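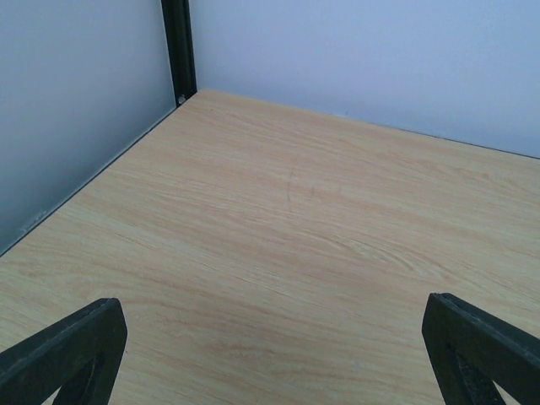
Chapter 2
Wood Moves: Why Your Furniture Won't Sit Still

When I was about nine, the bottom drawer of my grandmother's dresser would only open in winter. All summer long my sweaters were locked in there, and I figured it had something to do with the sweaters. I was well into my first year at the Mrema workshop before I finally understood what that drawer was up to. It was swelling. Every June the air got sticky, the drawer front soaked up some of that moisture and grew just enough to jam, and every winter the furnace dried the house out and it shrank back down again.

If you only take one idea away from this chapter, please take that one! Wood that has been cut, dried, sanded, glued and varnished still takes in water from the air and gives it back. It does this for as long as it exists. A chair made 1,000 years ago (if you can find one, call me) is still doing it.

In Chapter 1 we looked at how a tree grows and why the trunk ends up with rings. Now we're going to use that, so if you skipped it, go back and at least read the part about cells. I'll wait.

Which way does it move?

Picture a fistful of drinking straws. That's a pretty fair model of a board, with the straws running the long way. When water gets into the walls of the straws, the walls get thicker, so the whole bundle gets fatter. It hardly gets longer at all. A tabletop will change its width over a year by enough to see with a ruler, and its length by so little that most woodworkers just ignore it, me included.

There's one more wrinkle. A board moves more along the curve of the growth rings than it does straight across them, nearly twice as much in a lot of common woods. So the way a board was sliced out of the log matters a great deal. Flat-sawn boards (the ones with the big swoopy arches on the face) move more and like to cup. Quarter-sawn boards, with their tidy straight lines, move less and cost more, and I grumble about the price every time and then buy them anyway for drawer sides.

My first teacher, Mwanaisha Laizer, had a test for new students. She'd hand you a scrap and ask you to mark with a pencil which way it would grow. I drew my arrow along the length, very sure of myself, and she kept that scrap on the windowsill for the rest of the term.

Small things move too

People tend to think all this is a problem for big tables and barn doors. But pick up a box with a fitted lid, or a picture frame, or a cutting board, and you'll find the same forces at work on a smaller scale. Game boards are a favorite of mine because there's so much going on in a small space: a playing area, a border around it, corners that have to meet neatly, and in the folding kind some hardware on top of that.

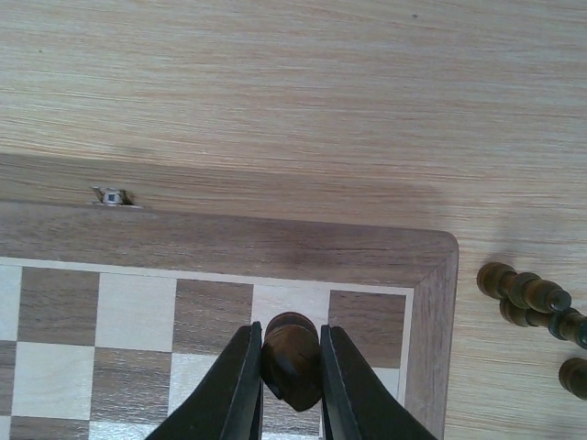 Figure 2.1 Walnut border with mitered corners and a pale inlay line around the playing area.

Think about what a miter asks of the wood. Two pieces meet at a slant, and each of them wants to get wider and narrower but not longer. When the air dries out, both strips get skinnier and the angle at each end changes by a hair. On a narrow strip you'd never notice. On a wide one, a gap opens at the inside of the corner, and it comes back every winter no matter how much filler you push in there. So keep mitered frames narrow when you can. I learned this on a mirror frame for a customer in Gremham, who mailed me a photo of the gap with a dime stuck in it.

Veneer is the other way out. A thin sheet of wood glued to a stable backing mostly goes where the backing goes, and that lets you run the grain in directions that would be asking for trouble in solid stock. We'll spend all of Chapter 5 on it.

What's coming in this chapter

First we'll measure moisture, with a meter and also with a kitchen scale and an oven, which is slower but a lot more fun. Then we'll work out how much a given board will move, using a table and some very friendly arithmetic. After that come the joints that let wood travel safely: slotted screw holes, floating panels and breadboard ends.

Before you start

Find a wide, solid-wood board somewhere you can leave it alone. A shelf is fine. Measure across the grain, write the number on a piece of tape along with the date, and stick the tape underneath. The one on my own bench says 13/09/2018 and it's getting pretty grubby. Measure again when the season turns, and bring both numbers with you to Exercise 2.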